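About Grandum

Grandum makes software for phones and tablets that are shared between people. We started with a single product, a sign-in tool for hospital ward tablets, and we still sell it, although it has been rewritten twice and now does a good deal more than sign people in.

Our customers are mostly care providers, colleges, warehouses and bus operators. What they have in common is a stock of mobile devices which are handed from one person to the next several times a day. A phone is built on the idea that it has one owner. When it has five, the usual settings for notifications, location, saved passwords and backups stop making much sense, and somebody has to decide how each of them should behave. That is the work we do.

What we make

Brondanus is our main product. It runs in the background on Android and iOS devices and clears one user's data before the next user signs in. Messages, call history, photos and browser sessions are removed or locked away, depending on how the customer has set it up. A handover takes 50 seconds on the oldest handsets we support and less on newer ones.

Kinden is a reporting tool for the people who look after the devices. It shows which handsets have missed an operating system update, which apps have asked for new permissions, and which devices haven't been seen on the network for a while. It does not record where a device has been. We were asked to add location history early on and decided against it, and the answer is the same today. Customers who need to find a lost phone can use the tools supplied by the phone's maker.

Both products can be bought separately. Most customers begin with Brondanus and add Kinden at their first renewal. 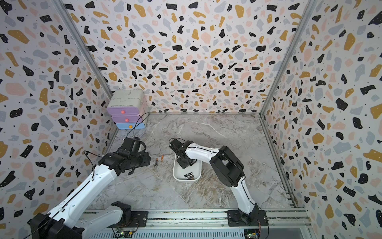

How we handle data

We collect as little as we can. Brondanus keeps its sign-in records on the device and on the customer's own server, and we have no copy of either. If a customer asks us to look into a fault, they can send us a log file from the settings menu. The file opens in a preview first so that they can see what is in it, and we delete it when the support case is closed.

Bluetooth and location are switched off by default in every product we ship. An administrator can turn them on, and if they do, the person using the device sees a notice at sign-in. The notice cannot be hidden. A few customers have complained about this and we have lost one or two sales over it.

Crash reports are optional. They are kept for 60 days and are not shared with advertisers or passed to anyone else.

Testing

We keep 738 handsets and tablets for testing, the oldest of which still has a physical home button. New versions of Brondanus go through the full set before release. This is slow, and it means that our updates sometimes come out a couple of weeks after a new version of Android or iOS. We publish a list of tested versions on the support pages and ask customers to check it before they update their devices.

Small fixes are tested on a shorter list. Security fixes go out as soon as they have passed the sign-in and data clearing tests, at whatever time of day that happens to be.

Where we are

Our main office is at Munro House, on the second floor. Development, testing and support are all there. Sales staff work from home for most of the week and come in for training and planning days. Visitors should sign in at the ground floor desk. There is step-free access from the car park side, and the lift is to the left of the post room.

Who owns the company

Grandum is a private company owned by its founders and staff. Anyone who has worked here for two years can buy shares. We have no outside investors and no parent company. Our income comes from licences and support contracts, and nearly 600 organisations now pay for one or both.

Working with us

We take on a small number of people each year, usually in testing and support. Vacancies go up on the careers page and stay there until they are filled. We also offer student placements, which start in September, with applications open from November the year before. Placements are paid.

Getting in touch

Existing customers should use the support form, as it attaches the licence details to the message. For sales, press and everything else, use the general contact form. Security researchers can report a problem through the separate form linked at the foot of every page - we reply to all reports within two working days, and we will say when a fix has been released.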